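Groups > Lastthorpe Supper Club > Minutes

Minutes, Mar 26, 2022
Chair: Widad Shboul. Notes: Noura Yammine.

1. Last minutes
Agreed with one correction: the hall booking number is 437, not 734.

2. Kitchen drawers
Noura has started sorting the utensil drawer at the Iddale hall. The chopsticks and other wooden sticks had got mixed in with the metal things, and there is no divider. A first batch was put out on the pink flowered cloth, with the big steel spoon and the serrated peeler in among the sticks. Members were asked which of the sticks are worth keeping – the long one with the knobby end was claimed for the Semaan family.
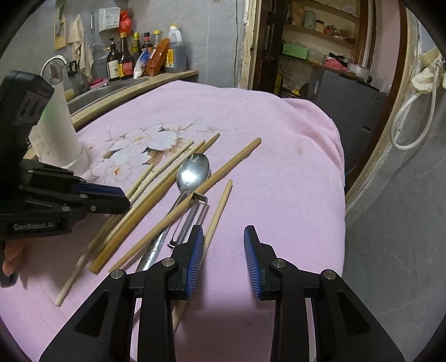 3. Tablecloths
Widad will take the cloths home to wash. The pink one has a faint brownish stain and will be treated first. Gidelness has offered us 3 spare cloths. Accepted.

4. Any other business
Cupboard key to stay with Noura until December. Drawer divider to be priced before the next meeting.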